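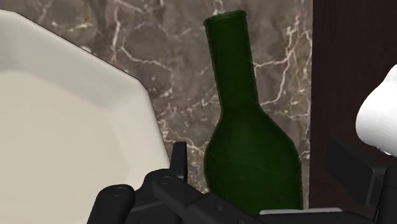

Green bottle, marble surface, simulated render.

Rindura: a reading list of next year's books

December 27, 2022

Hi! I'm Mieke Bakker and I keep a big messy file of books I want to read before they even exist. Rindura is that file, cleaned up (well, cleaner) so other people can use it.

What's in it

There are 784 titles, all announced for 2023, one per row. Fiction is the biggest chunk by far, then memoir, then a long tail of cookbooks and poetry. 86 of them are translations, and I'm very happy with that part – Gintarė Kivi went through the small press catalogs for me and found things I'd never have spotted.

Columns

- title: as printed in the catalog, subtitle included
- author
- translator: blank if there isn't one
- month: publication month, US edition
- excited: my own score, one to five, wildly unfair

Things to know

Publication dates move all the time. I last checked everything against the catalogs in September and have only fixed the ones people wrote to me about, so please look up a date before you plan a book club around it! 66 rows have no month at all. Those say "tbd" and I'd leave them alone.

Short stories are tagged as fiction. Odair Guimarães thinks they should have their own tag and we're still arguing about it.

If you find a mistake, open an issue with the title and a link to the publisher's page. New titles are welcome too, but no reissues please (I tried including them once and the file doubled).

Use it however you like. A mention is nice.

Recent items

- Quintana: prize longlists in one table
- Asero: first lines from 2000 novels
- Trernard: bookstore events calendar
- Changes to the Rindura month column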